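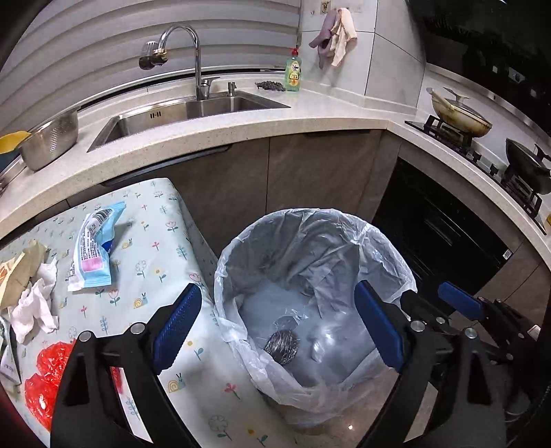
Kitchen cleanup task, gripper open over the bin

Branwood
March 9, 2018

Hi all, I'm collecting hand-held gripper demos for a "clear the trash into the bin" task and I can't decide how messy my examples should be. I've got over 400 so far, all in my own kitchen, wrappers and paper bags on the table, bin right next to it. The policy I trained does fine on the brown paper bag but it dithers over anything shiny or see-through. Do I just keep recording more of the same, or do I need to change something? I'd like to have this working by April and my wrist is getting tired!

Ruddock
Change something. I did 2 weeks of the same table with the same cloth and mine basically learned the tablecloth. Swap the cloth, slide the bin to the other side, start with your hand in a different spot every time. Also check how full the bag is in your clips. If it's always got just a scrubber and a bit of plastic wrap in the bottom, a full bin is going to look strange to it. Clear plastic was my worst one too, and what got me past it was a whole evening of nothing but clear plastic (boring, but it worked).

Cluvotell
more data, always more data

Kodwood
I'd go with Ruddock, plus one thing: watch your own clips before you record any more. I found I was letting go at 3 different heights depending on how tired I was, and the model sort of averaged them and dropped stuff on the rim. Pick one height and stick with it. And throw out the fumbles, unless you go back and pick the thing up again in the same clip. I keep those.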